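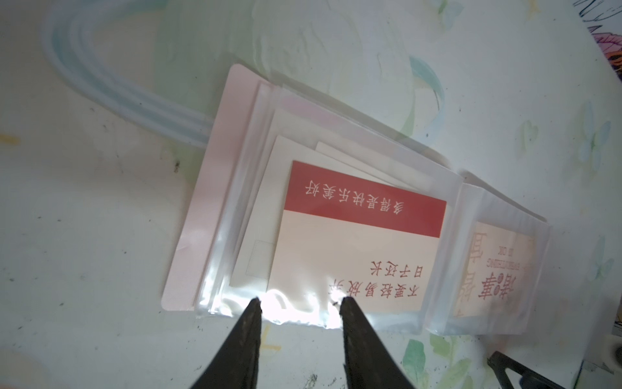

Ticket 3617: Flock register not matching tag reader
Product: Skivum flock records
Site: Lenusberg
Opened: 24 June 2019
Status: Closed

Problem as reported
Reader shows 414 ewes after the morning scan. Register shows 422. The eight missing animals were seen in the pen and all have ear tags. Member needs the register right before sending in breed association transfers.

Log

Restarted reader and synced again. Same result.

Exported the scan file and compared it with the register. All eight missing tags are from the batch bought from the Tekville flock in December. Other sheep from that batch scanned fine.

Asked member to scan one of the eight by hand. Reader beeps but no line is added to the file.

Checked reader settings. Session limit was not the cause. The duplicate filter was on and set to compare only the last four digits of the tag. Each of the eight shares its last four digits with a home-bred ewe.

Changed filter to compare the full tag number. Member ran the flock through the race again. Reader now shows 422.

Second issue, same call: weights from the scan went in as pounds but the register had them as kilograms. Changed the unit under Flock Settings and imported the file again. Lambing records were not touched.

Left to do
Member to check the filter on the second reader at the Jitpraphai pens before the next weighing.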